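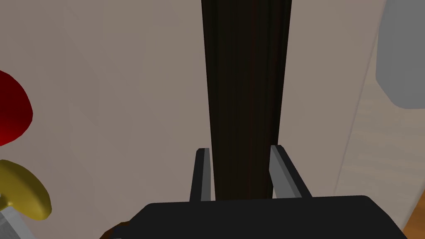

Chapter 6
Where Did All the Yeast Go? Bread, Time and Sourdough

I failed at sourdough for an entire winter before I ever managed to teach it, so if your first loaf comes out flat as a dinner plate, you're in good company (mine). I'd been baking with packaged yeast since I was a kid and figured I knew what dough was supposed to feel like. Then my friend Danai Konstantinidis handed me a jar of her starter one February evening and told me to feed it when I got home. I forgot. Two days later it smelled like nail polish remover and I was sure I'd killed it.

I hadn't! A starter is just flour and water with wild yeast and bacteria living in it, and those little guys are tougher than they look. The sharp smell means they're hungry. I fed it, fed it again the next morning, and by suppertime it was bubbling over the rim of the jar and onto the counter.

In Chapter 5 we made bread the quick way, with commercial yeast, and you saw how a warm bowl of dough can double while you wash the dishes. In this chapter we're going to slow way down. We'll look at what lives in a starter, what each of those living things eats, and why a cool kitchen gives you a different loaf than a hot one, even when you use the same flour and the same recipe.
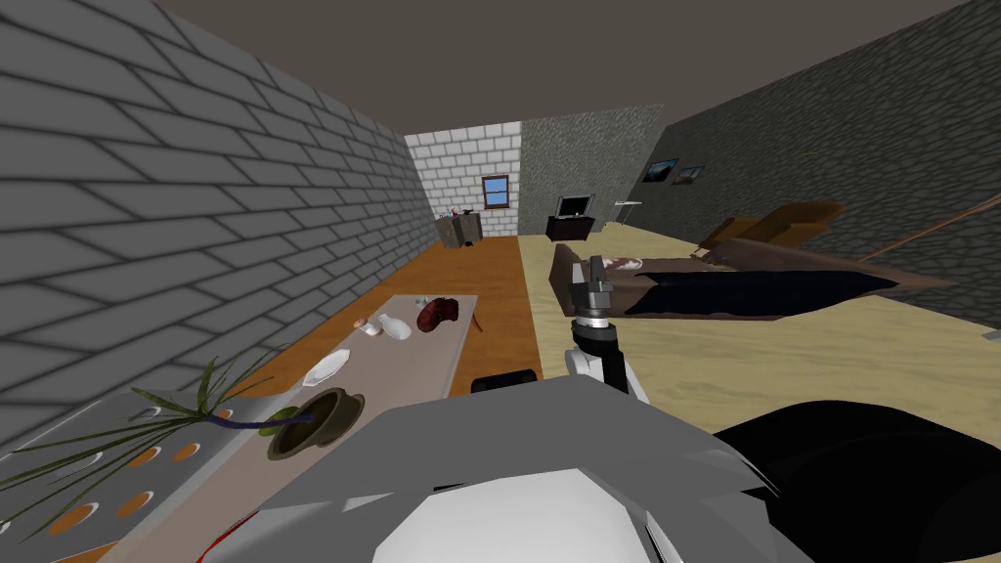
A little history first, and I promise to keep it short. The bakery I learned in, over in Nutville, opened in 1917, and the family story was that the starter in the big crock went back to opening day. Is that true? I have no idea, and it matters less than you'd think. The mix of microbes in a starter shifts depending on the flour you feed it, the temperature you keep it at and how often you get around to it. Olga Correia, who ran the morning shift when I was there, used to say the crock was old but the dough was always new. I rolled my eyes at the time. By the end of Section 6.2 you'll be able to explain exactly what she meant, with the biology to back it up.

Before you read on, start your own jar. You'll need it for the lab at the end of the chapter, and it takes a while to get going, so please don't leave it until the night before (every year somebody does). Stir together equal weights of whole wheat flour and water in a clean jar, set the lid on loosely, and leave it on the counter. Write down what it smells like today. Tomorrow, do it again. "Kind of like wet cardboard" is a perfectly good lab note.

Words to watch for in this chapter: starter, fermentation, lactic acid, acetic acid, gluten, proofing, hydration.

6.1 What's Living in the Jar?

Let's begin with the yeast, the part of the team that makes the bubbles.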